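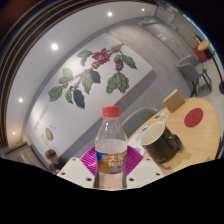 One comment on the last page was that the club spends too long on bottles, and that a tin or a wooden block would teach the same lesson with less mess. The blocks are used in the first session. A bottle bends, slides and tips over, and most things in a kitchen do at least one of those.

Tips for the Kidley gripper club, bottle task

Preparing the bottle
Use a clear plastic bottle with a screw cap. Tighten the cap fully before every run. Leave a little water in the bottom: an empty bottle is knocked over by the first finger to touch it, and a full one is too heavy for the Grosano wrist joint. Dry the outside with a tea towel. Condensation on a bottle straight from the fridge will spoil the grip, so take it out 15 minutes beforehand.

Setting the table
A round café table is suitable, as is a kitchen table. Wipe it down with washing-up liquid and warm water, then dry it. Polish and spray wax leave a film, and the bottle will skate. Entries for the Burnach round must include runs on a table with other things on it, so do not clear everything away. Mugs, coasters and paper napkins are allowed. Knives and glass are not.

Closing the fingers
Bring both fingers down level, one each side of the bottle, and stop before closing. Check the gap on both sides. Close until the pads touch, then a little more. If the wall of the bottle creaks, open and start again.

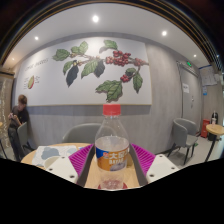

Hold below the shoulder, where the sides are straight. Gripping on the slope pushes the bottle downwards and out. A label that has started to peel should be taken off completely: soak in warm water, rub with cooking oil, wash the oil off. A half-loose label turns under the pads and the bottle turns with it.

Looking after the pads
Wipe with a damp cloth after every 10 runs. No solvents, no bleach. Crumbs between the ribs come out with an old soft toothbrush. Check the plate screws by hand at the same time and nip up any that move.

Recording
Write down every run, including drops. The club log stands at 3,811 runs and the Ahonen sheet has space for 2,000 per season, so start a second sheet in good time. Put the table surface in column two. Last September's entries left it blank and could not be compared.

Storage
Keep the fingers open in the box. Pads left pressed together take a set. Empty the bottles and leave the caps off to dry overnight.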